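The Duke's Bed

Gerrit Boersma had been paid 400 dollars to write the visitor's guide to Illdale, and by the second afternoon he had run out of Illdale.

He had the church. He had the duck pond, and he had been generous to the ducks. He had given a full paragraph to the bench outside the hardware store. There were still two pages to fill before the printer in Holbridge wanted them, so he wrote that in 1658 the Duke of Gorkisley, traveling incognito, had spent a night in an upstairs room on Mill Lane, and had declared it the best sleep of his life.

He was pleased with "incognito." It explained why there were no records.

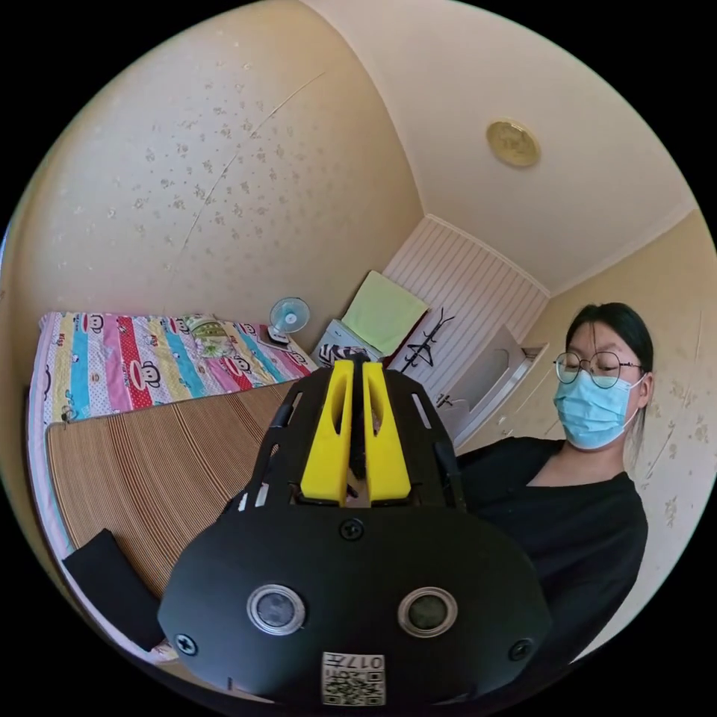
Yellow, upright, side by side.

The guide came out in July. In the first week of August a man named Saulius Org drove 800 miles to see the bed.

He parked by the pond and asked at the hardware store, where they sent him to Gerrit, who was eating a sandwich on the bench he had made famous.

"You're the historian," said Saulius.

Gerrit had been called a number of things in Illdale and this was easily the nicest. He swallowed. "In a small way."

"I have been studying the Gorkisleys for most of my adult life. My wife would say all of it. There is a gap in 1658. The Duke leaves his house in the spring and comes home in the fall, and he is a changed man. He's kind to his servants. He takes up the flute. I've never known why." Saulius had tears in his eyes. "He was rested."

It had not occurred to Gerrit that there might be a real Duke of Gorkisley. He had taken the name off a jar of pickles.

"The room is closed," he said. "For repairs."

"I can wait," said Saulius, and sat down beside him, and looked with interest at the sandwich.

There were only three houses on Mill Lane with an upstairs. One had burned, one had a dog, and the third belonged to Vitalii Polishchuk, who fixed lawn mowers and did not like to be asked for things. Gerrit went over that evening with a bottle of plum brandy, a Štěpánek, the good one his sister had given him for emergencies.

"You want me to say a duke slept in my spare room," said Vitalii.

"Just once. To one man."

"What kind of duke?"

"A tired one."

Vitalii turned the bottle around and read the back. "My mother-in-law slept in there for a month and she never said it was anything special."

"Did she take up the flute?"

"She took up complaining about the flue." He opened the bottle. "Would he pay?"
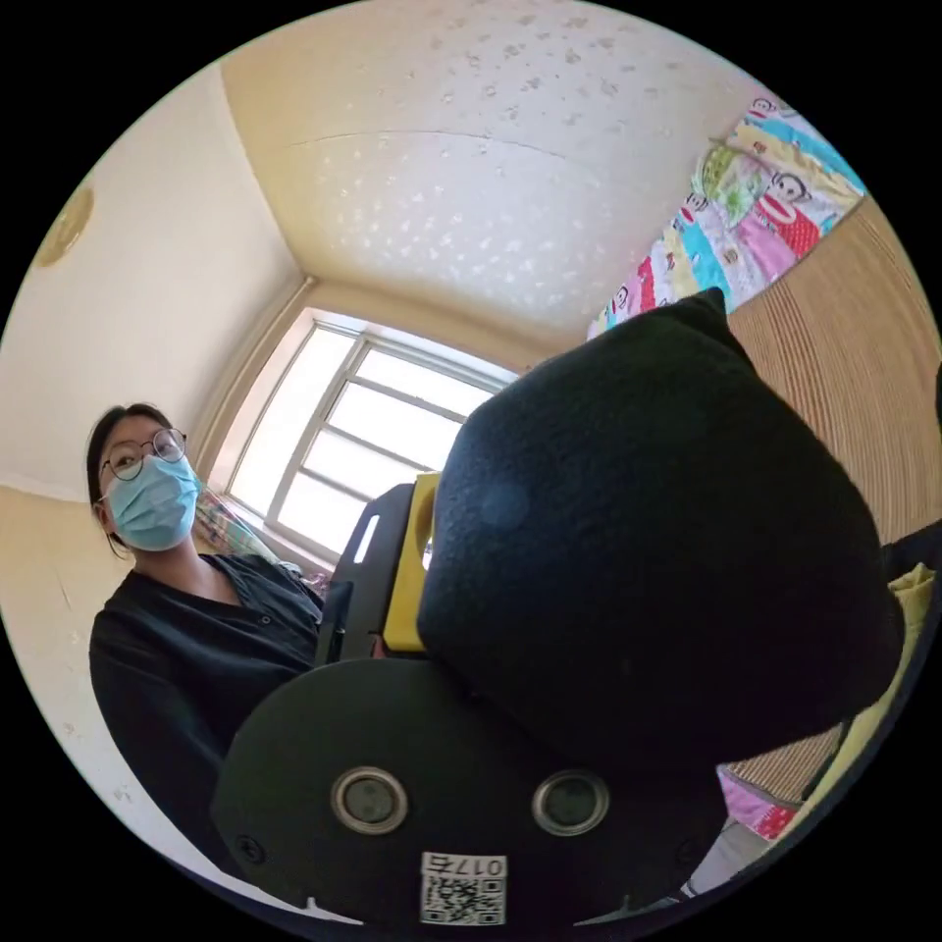 Glasses on, eyes down.

Saulius paid. He stood in the doorway for a long time with his hat against his chest, taking in the bed, which was from a discount store in Holbridge, and the ironing board, which Vitalii had refused to move on principle.

"It's smaller than I pictured," he said.

"People were smaller," said Gerrit.

"And the mattress?"

"Replaced," said Vitalii. "Many times. We're not animals."

Saulius asked if he might lie down. Vitalii named a figure. Saulius lay down in his shoes, folded his hands, and was asleep before either of them had thought of a reason to leave. They stood there a while. Then they went down to the kitchen and finished the brandy, and Vitalii explained carburetors, and it got dark.

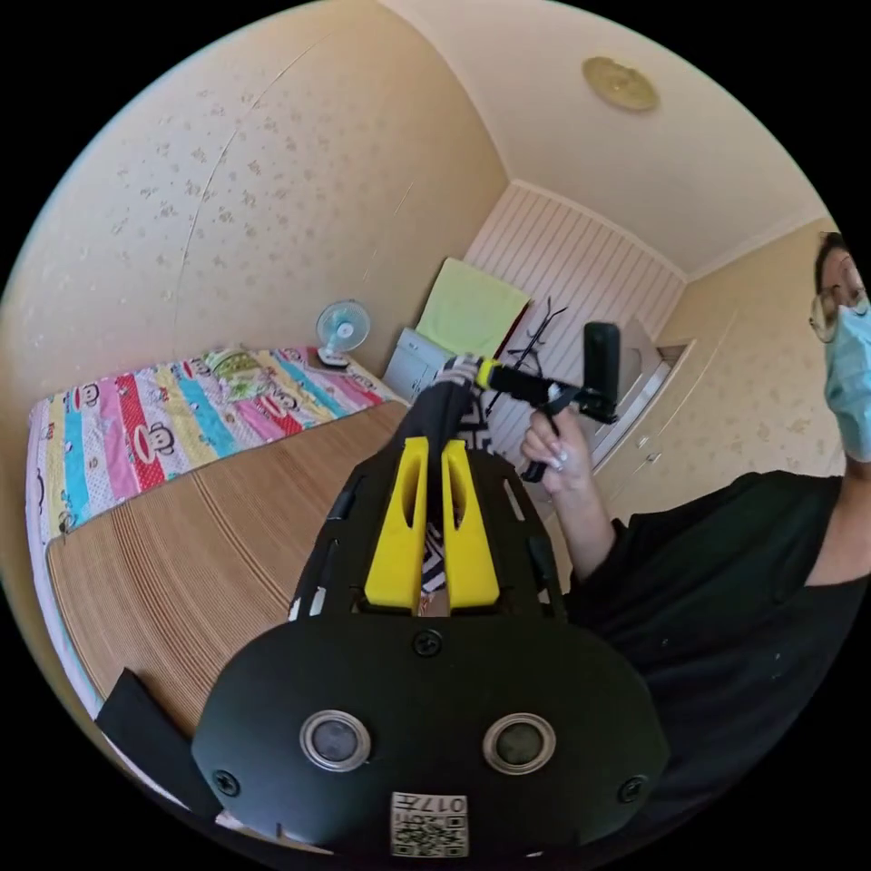
Lina Rizk

In the morning Saulius came downstairs pink and combed, ate four eggs, and said he would be writing it up. He drove home with the windows open. They could hear him whistling as far as the pond.

"He was a nice man," said Gerrit.

"He's coming back with 2 friends," said Vitalii. "I told him breakfast is extra." He had already put a sign in the window. He had spelled "incognito" with a K, and underneath, in smaller letters, he had added that the Duke had also enjoyed having his lawn mower serviced.

Gerrit walked home the long way. He was thinking about the revised edition, and about Marek Gajdoš at the bakery, who had stopped him the night before to mention that his own back stairs were very old, and that he would not object if somebody had once been murdered on them.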